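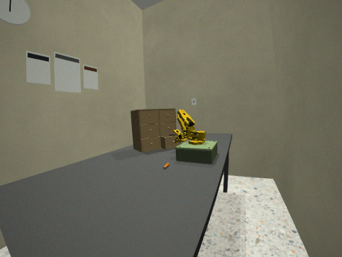 Keeping Records, Part Two: Filing and Finding

Handout for the evening course in small-office administration
June 21, 2024

Bring this with you next time, along with the retention sheet from Part One. If you have lost the retention sheet, you are in the right class.

1. Where we had got to

Last time we sorted papers into those you must keep, those you may throw away and those you keep out of guilt. We did not reach the question of where to put the first lot. Most offices answer it by buying furniture, and most of them buy it too early. A cabinet bought before the scheme is worked out will decide the scheme for you. Six drawers turn into six categories, whether the business has four kinds of paper or fourteen, and the spare ones fill up with phone chargers.

So, scheme first. Shopping later.

2. Three ways of arranging things

By name. Good for customers, tenants, patients, pupils. Everyone understands it, or believes they do until they meet a firm called The Old Bakery. Is that T, O or B? Pick a rule, write it down and tape it inside the first folder. The usual rule is to ignore "The". You must also settle what happens with accents. In our practice set there is a supplier called Ríos, and last term it was filed in two places by two people who were both quite sure of themselves. Treat í as a plain i and move on.

By number. Good for invoices, orders and anything that already comes with a number on it. Numbers do not get married or change their trading name. The drawback is that you need an index to tell you that Tronska is 900, and the index must be kept up to date by a person who is not on holiday.

By date. Good for post, minutes and bank statements. Poor for nearly everything else, as people remember what a letter was about long before they remember that it came in February.

You can mix these. Customers by name, and by date inside each folder, is the most common mix and will see most small firms through. Newest paper at the front. Some old hands prefer newest at the back, and they may be left to it provided they have a separate cabinet.

3. Labels

A label should say what is in the folder in words a stranger would use. "Insurance – vehicles" is a label. "Insurance 2 (new)" is a cry for help.

Do not use Miscellaneous. It will be the fattest folder in the building within a year. If a paper fits nowhere, either the scheme is missing a heading or the paper belongs in the bin. "Pending" is allowed, but only on the desk, and it gets emptied at the end of each week.

Write the labels in one hand or print them. Put the general word first and the particular word second, so that like sits next to like: Premises – lease, Premises – repairs, Premises – rates.

4. How thick is too thick

When a folder holds 100 sheets, split it. By then the bottom has started to bow and papers at the back go in sideways. Split by year if you can, and mark the older one "closed" with the date it was closed. Closed folders move to the store room at the end of the financial year. They do not move to the top of the cabinet, although that is where you will find them.

5. Taking things out

The best scheme in the world does not survive a manager with a briefcase. Use an out-card: a stiff card that goes in where the folder was, showing who has it and when they took it. Anything out for more than 30 days gets chased. Chase politely the first time.

Never lend a single sheet from a folder. Lend the whole folder or make a copy. Single sheets have a way of going home with people.

6. And the computer?

The same rules, with fewer paper cuts. A shared drive is a cabinet whose drawers can go inside other drawers for ever, and somebody in your office has tried it. Keep to three levels. If you are clicking on a fifth folder to reach a letter, you have built a maze.

File names: date, subject, version, in that order, with the year first. "Final", "final final" and "USE THIS ONE" are not versions.

7. Exercise for next time

The Lerneo pack contains the post of an imaginary lettings agency, Brovell, for one month. Working in pairs:

Sort the post into headings. Use no more than you can defend out loud.
Write a one-page filing guide that a temp could follow on a first morning.
Swap packs with another pair and find the boiler certificate, the complaint about the hedge and the signed lease. You have 5 minutes for all three.

Marks are given for the finding. Very handsome guides have scored nothing at this stage, and the hedge complaint has been known to go missing altogether.

Reading: chapter on retention periods, again, properly this time. Spare folders and out-cards are at the front desk – please bring back the ones you do not use.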